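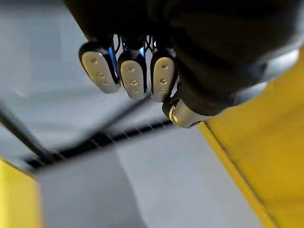
Light grey: bluish towards one corner, whiter lower down.

Coloured tops and striped floors: your questions

Last revised October 28, 2024

These are the questions that come in most often about fitting out a workroom with a coloured table or board and a patterned carpet. I buy my own furniture, and no maker sends me anything. If you want to be told that a colour will change how you work, the brochures are very good at that.

Tiruwork Kumsa

Does a bright yellow tabletop make people more alert?

I have heard this from three salespeople and read it in the Batier leaflet, where it has its own page with a sunrise on it. I asked Batier what it was based on and got a second copy of the leaflet.

What I can say is that small dark things show up well on bright yellow. Screws, pen caps, the rubber feet that fall off everything. On a dark top I spend half my life patting about for them. That's a decent reason to buy one. Alertness I'd leave to the coffee.

Is it tiring to look at all day?

Some people say so and some don't, and both lots are very sure. Mine is a long narrow one and I sit at the end of it, so most of the yellow runs away from me and I stopped noticing it after a fortnight. A friend of my sister's has a square one under a skylight and covers the middle with brown paper in summer. I suspect the skylight has more to do with it than the paint.

Borrow some yellow card, lay it out where the table would go and work on it for a few days before you spend any money.

Will yellow throw a colour on to everything near it?

Yes, and I've yet to see this in a brochure. Bare metal is the worst for it. Put steel rulers or anything silvery beside a strong yellow and they pick up a warm tinge. White mugs do it too. If you match paint, thread or print for a living, don't do the matching at the yellow table. Take it over to something neutral.

So is grey the sensible choice?

It's the safe choice, and people sell it as though it had no colour at all. Light grey looks blue in one part of a room and nearly white in another, on the same day and the same surface. I've had readers return a grey top because it "arrived blue" and get a replacement that was also blue, because the window hadn't moved.

Ask for a sample, a proper big one. The shop swatch that fits in your palm will match whatever you hold it against. Carry the sample round the room and look at it in the morning and again after dark with the lamps on. If you still like it, fine.

How deep should a worktop be?

I use 70 cm and have no complaints. Deeper than that and the back turns into a shelf for things you mean to deal with. Sellers like to push a deeper top because it costs more, and they describe the extra as "breathing space". Sit down at your kitchen table, reach forward without leaning and measure where your fingertips get to. You'll have your answer without a consultation.

Can I use a loose board on trestles instead of a proper table?

You can and I did for years. The trouble is always the same: a long board bows in the middle if the supports are too far apart, and it slides if you lean on one end. Bring the trestles in from the ends a bit and put something grippy between board and trestle. Anti-slip matting from a kitchen drawer does it. The branded "stabiliser kit" I was sold was the same matting cut into smaller bits.

Don't sit on the overhang. I don't care how strong the board is.

Is the Batier top worth the price?

I paid 525 pounds for a finished top with legs and I would not pay it again. The surface is good. The edges are good. The legs wobble, and the instruction sheet tells you to "ensure an even floor", which is a bold thing to ask of anyone in a house built before the war. A plain board and a tin of hard-wearing paint gets you most of the way, if you can bear to wait for paint to harden properly and don't mind the odd brush hair.

If you do buy it, buy it for the edges.

What's wrong with painting a board myself?

Very little, apart from impatience. Touch-dry is a long way from ready, and the people who write to me about cups sticking to their new table have nearly all used it the next day. Thin coats, a light rub down between them, then leave it alone. I painted one in January in an unheated room and it stayed tacky for so long that I'd forgotten the colour by the time I got to use it.

Do the underside as well. A board painted on one face only can start to cup, and no amount of weight on top will talk it round.

Do striped carpets hide dirt?

Hevari says theirs does. Its sample book says so on every page, in italics. My view is that stripes hide crumbs and fluff rather well and do nothing whatever for a spill. A tea stain goes straight across several stripes and your eye follows it from one side to the other. A mottled carpet would hide it better, and a mottled carpet is also uglier, so there you are.

Stripes are bad for one other thing, and that is finding what you've dropped. A dark washer on a striped floor could be anywhere. I keep a magnet on a string for the purpose. It won't find brass.

Which way should the stripes run?

The usual advice is that stripes running away from the door make a room look longer.
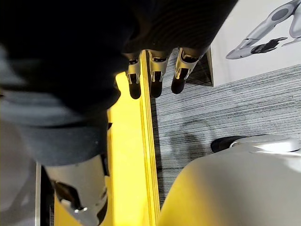

I've tried it both ways in a small room and it looked like a small room both times. What does matter is how the stripes sit against whatever long straight thing you're putting in there. If the table is very slightly out of line with the stripes, you'll see it every time you walk in, and so will every visitor with a tidy mind. Either line them up with care or put the table across the stripes so that there's nothing to compare.

Plain floor next to the carpet has the same problem at the join. Lay the carpet to the wall you look at most and let the error end up behind the door.

Do I need carpet under a work table at all?

A hard floor is easier to sweep and a chair rolls on it. Carpet is quieter and kinder to things that fall off. I ended up with carpet where I stand and bare floor where the chair goes, after trying it the other way and getting cross.

Ignore anyone who tells you carpet "absorbs stress". I was told that in the Gunnlaugsson showroom by a man in very thin shoes.

Can I put carpet tiles down without glue?

In a small room, yes, if they're heavy and butted up tight against the skirting all round. In the middle of a bigger floor they creep. Double-sided tape on the outer row is generally enough. Check that the tape is the kind that comes off again. I took the word of the packet once and spent a weekend with a scraper.

With striped tiles, look at the arrows on the back before you start cutting. They're there for a reason, and if two of them face the wrong way you'll find them when the furniture is back in.

What do you clean a yellow top with?

Warm water, a drop of washing-up liquid and a soft cloth. Dry it afterwards.

I was talked into Vokine spray, which is meant to "restore vibrancy". I did one half of the table with it and the other half with washing-up liquid for 2 months. I then asked people to tell me which half was which. They guessed, and they guessed badly. It smells nice. It also leaves the surface slippery for a while, so papers skate off.

For ink, try a little surgical spirit somewhere hidden first. On painted boards I'd leave ink alone, as you'll most likely take the paint off with it.

It's already marked. Can I get scratches out?

Out, no. Makers of scratch removers mean something quite loose by "remove". A wax stick in the right colour will fill a scratch so it doesn't catch the light, and you'll be doing it again in a few months. Yellow is awkward to match and the stick called yellow is usually the colour of mustard.

If the board is the same on both faces, turn it over. I'm surprised how seldom people think of that.

How many coats of protection does the surface need?

Fewer than you'll be sold. Two is plenty on a painted board. A finished top from a factory needs none, and putting varnish over it is a good way to get peeling varnish. The same goes for clear film. It bubbles, then it collects grit at the edge, then you pick at it.

The brochure says the top is tested for 200 cycles. Is that a lot?

Cycles of what? Ask them. I've asked twice and had two different answers, one to do with wiping and one to do with opening and closing, which is a strange thing to do to a table top. Until they can tell you, treat the number as decoration.

Can you recommend a shop?

Not really. Gunnlaugsson will let you take a full-size sample home if you leave a deposit, and they did give mine back, although I had to ask. The reclaimed timber yards are cheaper and ruder. Take a tape measure and a straight edge wherever you go, lay the straight edge along the board before you pay, and look for light underneath it.

Why didn't you answer my question about standing desks?

Because I've had one for less than a year and everybody likes theirs for the first year. Write to me again when the novelty has gone.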